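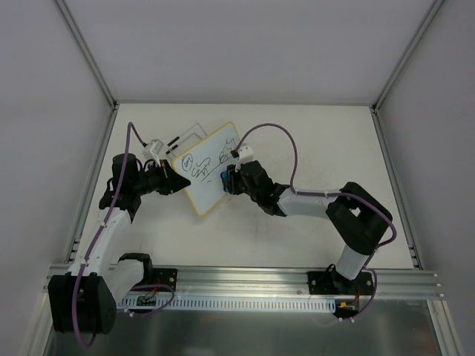 Bimanual board wiping: eraser demos keep failing on the hold arm
Forum: Teleoperation and demonstration
14 replies, page 1

h_pirihi
Member

We are collecting demonstrations for a two-arm wiping task on the Sarnden cell. Leader-follower teleop, one wrist camera per arm plus the fixed camera. The left arm steadies a small whiteboard at its edge, the right arm holds the eraser and wipes off marker.

Recorded 97 episodes so far. Policy trained on those reaches the board and picks up the eraser without trouble. The wiping itself is poor. It makes one good stroke, then either lifts clear of the surface or pushes hard enough to turn the board. Once the board has turned, the left gripper is left closing on air and does not recover.

Things I have already checked:
Leader and follower joint offsets, both arms, re-zeroed on Sunday.
Camera timestamps against joint states. Worst lag is inside one control step.
Gripper current limit on the right arm. Lowering it made the eraser slip in the jaws.

Is this a data problem or a control problem? I would prefer not to record the lot again.

murray_t
Senior member

Control problem. You have position-controlled followers and no force feedback at the leader. The operator is pushing the target below the surface and letting the servo error supply the contact force. How far below depends on who is driving and how tired they are. The policy is learning an average of that, and the average of "pressing" and "not quite touching" is what you describe.

Log commanded against measured position in z for the right arm during contact. If the gap varies a lot between episodes, there is your answer.

c_kereama
Member

Partly agree with Murray, but I would look at the hold first. Does the left gripper grip the board, or just rest closed on top of it?

h_pirihi
Member

Closed fingertips, pressing down near the edge. We could not get the jaws under it reliably. The board is thin and sits flat on the table.

c_kereama
Member

Then it is a pivot. One point of contact at one side, and the wipe force at the other side of the board. Any stroke that isn't directed more or less at the hold point will rotate it. A human operator sees the board start to move and eases off with the right hand. That correction is small and late, and it is underrepresented in your data if your operators are good.

Have the operators wipe towards the hold point where they can, and keep the strokes short.

rawiri_tautahi
Member

Disagree with directing the strokes. You end up teaching one wipe direction, and the first time somebody draws along the far edge it has no idea. We did that with Flilier arms and had to throw away 42 episodes.

Vary the board angle at reset and let operators wipe however they like. Diversity first, then worry about technique.

murray_t
Senior member

Diversity in board pose, yes. Diversity in technique, no. Those are different variables. If three operators use three strategies from the same start state, a plain behaviour cloning policy has to pick between them with nothing to go on. Fix the technique and write it down on one sheet of paper.

rawiri_tautahi
Member

He didn't say plain behaviour cloning. A chunked or diffusion-type policy copes with several strategies well enough.

h_pirihi
Member

Chunked, two-second chunks. Four operators, no written technique.

murray_t
Senior member

Two seconds is a long time to be open loop while in contact. Execute less of each chunk before you replan.

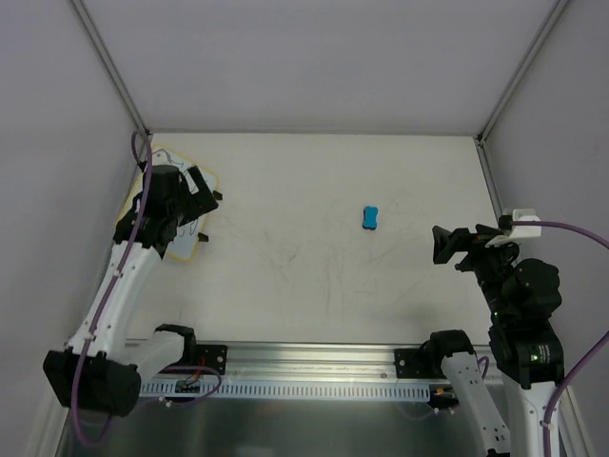 paora_tapsell
Moderator

A different point. How are you resetting between episodes? If the board goes back to roughly one spot each time and the eraser to another, the policy can get a long way on joint positions without using the images much. It would look fine up to the pick and fall apart afterwards, and your symptoms fit that.

Quick test: put the eraser on open table between the grippers with nothing near it, board up in the far left corner, and run it. If the right arm goes to the usual pick position instead of the eraser, you have a coverage problem as well as a contact problem.

Also, marks on the table top. Some of ours was scribbled and scuffed after a few weeks, and the policy would now and then try to wipe the table. Either clean it before every session or leave it dirty throughout and accept it. Don't clean it halfway through a dataset.

c_kereama
Member

Seconded on the table. Grey smudges on a white table and black marker on a white board are not that far apart at wrist camera resolution.

h_pirihi
Member

Ran Paora's test. With the board in the corner the right arm went to the eraser eight times out of ten, so it is using the images for the pick. The left arm is worse. It often stops short of the board and closes just off the edge.

Also plotted what Murray asked for. Commanded z during contact differs by several millimetres between operators. One of them (me) presses far more than the rest.

murray_t
Senior member

Drop your episodes, or relabel the contact segments using measured z plus a fixed offset. I would drop them.

rawiri_tautahi
Member

How many would that leave?

h_pirihi
Member

61. Plan for now is to keep those, write a technique sheet, and bring the total back up to around 80 with the board at varied angles and further into the corners. Stroke direction stays free for half of the new ones and goes towards the hold point for the other half, which should settle the argument between Carleen and Rawiri.

c_kereama
Member

It won't settle it unless you train on the two halves separately. Keep the marker drawings comparable too: same pen, and a similar amount of ink on the board. A line of writing takes fewer strokes than a scribble that has been gone over several times.

paora_tapsell
Moderator

Tag each episode with operator name and stroke rule at record time. The Proltlow recorder has a free text field for it. Adding tags afterwards from video is slow work.

h_pirihi
Member

Will do. Recording restarts tomorrow, and I'll post the z plots once the new set is in.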